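Cómo grabar demostraciones de fregadero con pinzas de mano

Os cuento cómo preparo yo los datos para Nina, nuestra política de imitación.

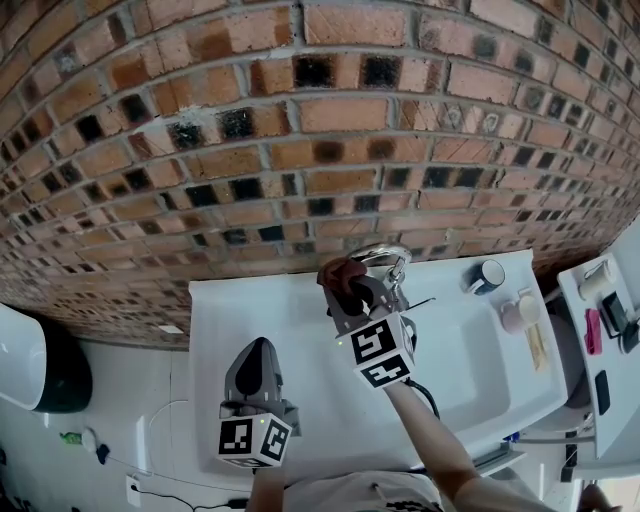 ¿Cuántas demostraciones hacen falta para que el robot aprenda a abrir un grifo?
Con 243 ya nos salía algo decente en un solo lavabo, pero para que funcionase en lavabos nuevos tuvimos que llegar a 1.714, repartidas en seis baños.

Vamos al lío. Primero calibro los cubos de marcadores de las dos pinzas, y ojo con esto: si un marcador tiene una esquina levantada, la pose baila y luego toca tirar la sesión entera (me pasó en marzo, qué rabia).

Después, el agarre. Cierro los dedos sobre la palanca despacio, espero un segundo y giro. La otra pinza la dejo quieta y a la vista – Lemlem Wubshet la apoyaba fuera de plano y Cladeck nos perdía el seguimiento de esa mano.

Al acabar paso todo por Cladeck con el filtro de saltos activado y entreno 4.000 pasos antes de mirar nada. Si la curva sigue plana, repasad la sincronización entre manos, que casi siempre viene de ahí.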